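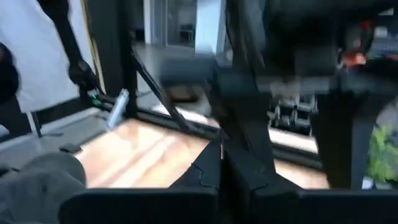 Rules for Working Near a Robot Arm

A robot arm is a machine that moves things. It has joints, like your shoulder, elbow and wrist. At the end of many arms is a gripper, which opens and closes to hold objects. Because the arm is strong and cannot feel surprise the way you can, people who work near one follow rules. This page explains the main ones.

Who writes the rules?

Some rules are written by groups of experts from many countries. A rule that many people agree to use is called a standard. Other rules are written by the workplace itself. At the Zedavstead workshop, the local rules fill 81 pages. Jianhua Lü checks them every March and changes any that no longer fit the machines.

Rule 1. Know the reach.
Reach is the distance from the base of the arm to the farthest point the gripper can touch. The space inside that distance is called the work zone. A held object makes the zone bigger. If the gripper holds a long stick, the end of the stick counts too.

Rule 2. Agree before you enter.
Sometimes a person has to work close to the gripper, with a hand near the same object or the same metal rail. Before this happens, the person and the operator agree on what the arm will do. The operator is the one who controls it. Both say the plan out loud.

Rule 3. Slow down.
When a person is inside the zone, the arm must move slowly. A slow arm takes less distance to stop. You can test this idea by running and then walking toward a line on the floor and trying to stop on it.

Rule 4. Watch the pinch points.
A pinch point is a place where two parts come together. The space between two gripper fingers is one. The inside of a joint is another. Hands stay out of both, with or without gloves. Gloves can protect skin from scrapes, but they do not stop a squeeze.

Rule 5. Keep the stop button close.
The emergency stop is usually a big red button. Anyone may press it at any time. After it is pressed, the arm stays still until a trained person has checked it and restarted it.

Rule 6. Write it down.
Each stop goes in the log with the time and the cause. The Zedavstead log has 345 entries. The most common cause is an object that slipped.

Words to know
Gripper: the part that holds things.
Operator: the person who controls the robot.
Standard: a rule that many people agree to use.
Work zone: all the space the arm can reach.

Last checked 2019-11-09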